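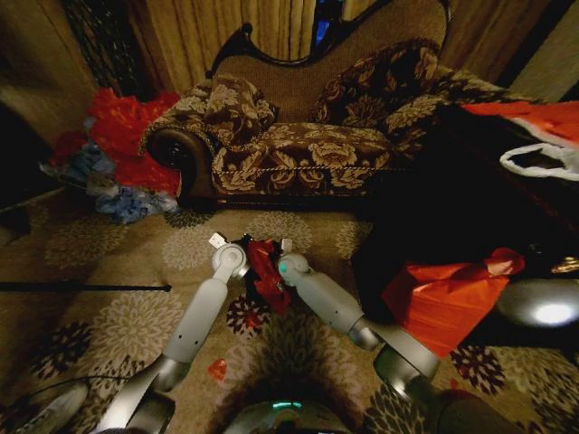

Department of Geography and Environment – Second Year Student Projects

What happens to the wrapping paper?
Project report by Samer Tarawneh
January 11, 2026

I picked this topic because of my aunt. She irons her used wrapping paper and keeps it in a drawer, and when I laughed at her last year she asked me where mine went. I said the recycling, obviously. She asked if I was sure, and I wasn't, so when the project list came round I put my own title on it and my supervisor let me have it.

The question I settled on was fairly small. Do people in my part of town know which kinds of gift wrap can go in the paper bin, and do they sort it that way at home? I'd wanted to follow the paper all the way to the mill as well, but that got cut in the first meeting (fair enough, I had one term and no car).

I worked in two neighbourhoods, Grundow and Stistach. Grundow is mostly terraces with their own bins. Stistach is the newer flats up the hill, where everybody shares big bins in a store on the ground floor. I put a paper survey through doors in both, with a freepost envelope, and got 321 back, which was far more than I was ready for! Typing them up took most of a fortnight and I'd use an online form next time, even if it meant losing some of the older residents.

The survey had four questions about sorting and a box at the end for anything else. I also did 20 kitchen-table visits, where I brought a bag of wrap samples and asked people to sort them while they talked. The samples were plain brown paper, ordinary printed paper, glitter paper, shiny foil-type wrap and tissue, plus some with the tape and ribbon left on.

The visits were the best bit by a long way. Plain brown paper caused no trouble at all. Glitter was where the arguments started – one couple in Grundow disagreed so firmly that I ended up writing down two answers for the same house. Lots of people knew the scrunch test, where you crumple the sheet in your hand and see if it stays crumpled or springs open again. Fewer knew that a sheet can pass that test and still be turned away if it's covered in glitter or tape. I didn't know that either before July, when I did my background reading.

Tape was the thing I'd underrated. People told me they'd always take the ribbon off, then dropped the taped pieces straight in the paper pile without looking. When I pointed at the tape, most of them said something like "oh, but that's only a bit". I've got versions of that sentence all over my notes.

Stistach was harder to read. In the shared stores you can't tell who put what where, and the people I visited mostly blamed a different floor. The signs above the bins show newspapers, cardboard and envelopes, with no gift wrap at all, so I do have some sympathy. One woman had written her own label and stuck it on the lid, and her neighbours said they went by that.

There are some weak spots I should own up to. People who post back a survey on recycling probably care about recycling already. The visits were with people who offered, so the same goes for them. And I was standing there with a clipboard, so I expect everyone was on their best behaviour. My plan to look inside the bins themselves fell through when I couldn't get permission from the building managers in time.

If I carried on, I'd try a new sign in one of the Stistach stores, with real bits of wrap stuck on it, and leave the others as they are for a season. I'd also like to talk to the shops, as hardly any of the rolls I bought said on the label whether they could be recycled.

Thanks to everyone who let me spread glitter on their kitchen table, and to my aunt, who has read this and would like it noted that she only irons on the low setting.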